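How do you keep squeeze tubes from falling over in a bin?

Octavio Ulloa
Moved in October, bathroom has no drawers. Just a shelf. Everything I own seems to come in a tube and they all flop over and I cant find the one I want. Tried a mug, too tall. Tried a Plalteck divider tray, slots too skinny. Is there a trick or do I buy a rack?

dottie_k
get a rack. mine's a Cosow, holds 11

Mihret Assefa
No rack. Stand them on the caps — most lotion and cream tubes have a flat wide cap, thats what its for. Product settles at the opening too. Then boxes in one bin, tubes in another. Dont mix, boxes hog the corners. 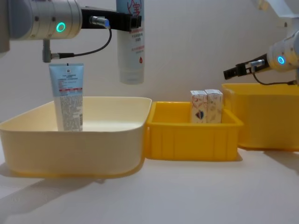 Posted by Mihret Assefa · 218 views

Cream basin for tubes, little yellow one for boxed stuff. Light blue tube is on its cap, seam up, label facing out. Start in a back corner and work along the wall so they lean on somthing. Boxes go upright too, side by side against the back. If a cap is rounded or tiny it wont stand alone — wedge it between two fat ones. Big 200 ml ones at the back, 100s in front.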